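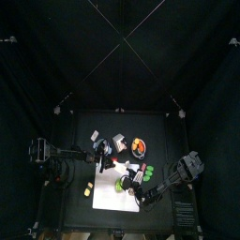

Two arms, one white sheet and a remote control among the small items on the bench.

Workshop tips: laying out a bench for two-arm sorting trials

These notes come from the tabletop work at Amside, where we have been testing whether a pair of arms learns to tidy small household things better from a neat layout or a messy one. Most of the tips apply to any small bench rig. Halima Mosoti wrote the first set and I have added to them.

Line the enclosure with black fabric

Bare walls throw light back onto the table and the colours shift through the day. Black cloth on the walls and ceiling stops most of that. Buy more than you measure for, as it needs a fold at every corner. Fix it with clips first and staples later. Brush it weekly with a damp rubber glove, which lifts lint faster than a vacuum nozzle does.

Put a white sheet in the middle

A white sheet on a black table gives you a work area that everyone can agree on. It also makes dark objects easy to find, and they are the ones that get lost on a black surface. Keep it flat. If the corners curl, put the sheet under a heavy book overnight. Swap it when it gets grey at the edges. A dirty sheet cost us a whole afternoon in November.

Choose dull, ordinary objects

Use things from a kitchen drawer or a desk. A remote control is good because it is long, light and has a clear front and back. Fruit in a round bowl is good because it rolls. Small blocks are easy, so don't use too many of them. Include a few items in the same colour, or the system will learn to go by colour alone.

Leave some objects off the sheet. In our first batch everything started on the white area, and the arms did badly with anything placed on the black.

Messy or neat?

We ran 400 trials with neat layouts, where each object had a marked place, and 400 with messy ones, where a person put the things down without looking at a plan. The same arms and the same objects were used for both.

We then tested on layouts that neither set had seen, 274 for each. The system trained on neat layouts cleared the table in 123 of them. The one trained on messy layouts did better, and most of the gain was with objects that lay at an angle or partly behind something else. On objects standing clear by themselves there was little to choose between the two.

Zulkifli Ismail repeated the test at Mabaso with his own objects and found the same pattern, though with a smaller gap. His bench is wider and the arms meet less often.

So if you only have time for one kind of layout, make it a messy one. Keep a few neat ones for checking that the grippers still close properly.

Stop the arms from meeting

Two arms facing each other across a table will want the same object sooner or later. Give each arm its own side and a shared strip down the middle, and let only one into the strip at a time. We tried letting both in and lost two fingertips.

Tie cables with soft hook-and-loop strip, never with hard plastic ties. Leave enough slack for the wrist to turn fully both ways, then turn it by hand with the power off and watch where the cable goes.

Write down the layout before you start

A pencil sketch is enough. Number the sheet, put the trial number on it and keep it in a folder. We use the Vuvard log for the recordings but the paper has saved us twice, once when trial 792 was saved under the wrong name.

Cleaning

Wipe the gripper fingers with a barely damp cloth at the end of each session. Take fruit out every evening and don't leave it over a Sunday. Small packets should be replaced once they go soft, as they fold in the fingers and the grip force readings stop being comparable.

The layout sheets we use can be copied from the Atuseo page. Print them at full size.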